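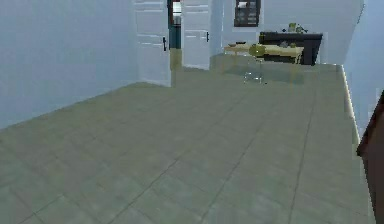
Tiled floor and corridor wall (render).

Flelura: short film scripts, timed

Hi! Flelura is a set of short film scripts with notes on how long each one ran on the page and, where I could get it, how long the finished film ran on screen. I started it because I was sick of being told that a page equals a minute. My own shorts never came out that way (my first four-pager ran nearly eleven minutes, mostly a woman looking for her keys), and I wanted something better than a rule of thumb to plan a shoot with.

There are 292 scripts in the set. Of those, 111 have a finished film behind them with a running time I've checked myself by sitting through the thing with a notepad. The rest are unproduced, or produced and lost, or the writer stopped answering my emails.

Where the scripts came from

Most were sent in by writers who'd entered the Grardale short film night and ticked the box saying they didn't mind their script being shared. A smaller pile came through the Kekana writing group, which meets online and swaps drafts every fortnight. I wrote to everyone again before putting this up, and a couple of people changed their minds, so their scripts are out. If yours is in here and you'd like it gone, open an issue and I'll pull it, no need to tell me why.

I didn't choose scripts for quality. Some are lovely and some are pretty rough, and a fair few have a twist where the narrator was dead the whole time. I left them all in. If you're trying to learn what working drafts look like, the rough ones are probably more use to you anyway.

What's in the folder

scripts/ has one plain text file per script
films.csv has one row per script
synopses/ has a short summary of each, up to 500 words, written by me unless the writer sent their own
notes.txt is where I grumble about individual files

The CSV has 9 columns:

id: a plain number, no meaning to it
title: as it appears on the title page, spelling mistakes and all
genre: my call, one word
pages: page count in standard script format, to the nearest eighth
scenes: how many scene headings
dialogue_share: portion of lines that are dialogue, between 0 and 1
draft: first, later or shooting
runtime: seconds, without end credits, blank if there's no film
source: grardale or kekana

Genre was the hardest one to fill in. Half of all short films seem to be a drama with one joke in it or a comedy with a funeral, and I went back and forth on plenty. I settled on asking myself what the poster would look like. Please don't build anything serious on that column.

How I counted pages

Writers sent me everything: PDFs, word processor files, one scan of something typed on an actual typewriter (gorgeous, awful to clean up). I retyped or converted the lot and ran them through Trarnov so that the margins and font size matched. Page counts in the CSV are from that version and they won't always agree with what the writer thought they had. People fiddle with margins to squeeze under a festival limit. I've done it too.

Title pages aren't counted. Neither are those cheeky pages at the back with casting ideas and a link to a playlist.

Cleaning

I took out phone numbers, email addresses and home addresses from title pages. Writer names are gone as well, replaced with the id, as that's what most people asked for. Character names are untouched. I fixed broken line wraps and odd characters where an apostrophe had turned into three bits of rubbish, and I left spelling alone everywhere, so you'll see colour and color in the same file if the writer couldn't decide.

Scene headings were the one thing I tidied up. I had INT, Int., Interior, INSIDE and one writer who used a little house symbol, so they've all been changed to INT. or EXT. and then the place and the time of day. The original wording is kept in notes.txt if it was interesting.

Things I've noticed so far

I'm no statistician, so take this as one person poking about in a spreadsheet with a cup of tea. Scripts with hardly any dialogue run much longer on screen than the page count says they should. A line like "She walks the length of the beach" takes up one line and then somebody has to go and walk the length of the beach. Talky scripts tend to come in short, especially comedies, where the actors pick up the pace once they're comfortable with each other.

The number of scenes matters less than I'd guessed. I had a theory that lots of little scenes would blow out the running time with all the coming and going, and it doesn't hold up very well. Editors chop the doors and the driving, I suppose.

First drafts are all over the place. If you only want to look at the relationship between page and screen, filter to shooting drafts and you'll have a much cleaner picture, though a smaller one.

What it's good for, and what it isn't

Good for: planning a shoot, teaching a class, settling an argument with your producer, practising breakdowns on scripts you haven't read a hundred times, playing with text tools on something other than news articles.

Not so good for: anything about feature films. Shorts are their own animal, and I wouldn't stretch these timings to cover a two-hour movie. It's also nearly all in English, heavily tilted to people who enter the same sort of competitions, and light on science fiction (nobody can afford the helmets). And please don't film one of these without asking. The writers agreed to have their scripts read and studied, and that's as far as it goes. Message me and I'll pass your note along.

Known problems

A few scripts have two versions in the folder where I couldn't tell which was the one filmed. They share an id with an a or b on the end, and the CSV row goes with a.

Running times taken from streaming copies might be out by a second or two. Some of the older films have a long black hold at the front and I've never been sure if that counts. At the moment it does.

dialogue_share goes funny on scripts with song lyrics in them. There's a musical about a laundromat that breaks it completely.

To do

Finish the missing synopses. Add a column for number of speaking parts. Find out if the typewriter person has any more.

Credit

If you use Flelura in something, a mention and a link back is plenty. I'd love to see what you make of it, too, even if it's only a chart on the back of an envelope.

Last updated: Wednesday, October 19, 2022

Comments

Used the shooting drafts with my Year 11 media class and they got really into it. We had them guess the runtime from the script and then checked the CSV. They were hopeless at the quiet ones, same as me. Thanks for putting this together!

Is the black hold at the front counted for the end as well? I've got a film in here that finishes on a good ten seconds of nothing and I'd like the record to show it was artistic.

Reply from the author: Ha, yes, counted up to the first credit. Your nothing is safe.

The dialogue column seems to skip lines marked as voice-over in some files. Might just be the ones that came in as PDFs? Happy to send a list.

Reply from the author: Oh bother, you're right. Send it over please and I'll fix them in the next go.

I'm one of the people with a dead narrator. No regrets.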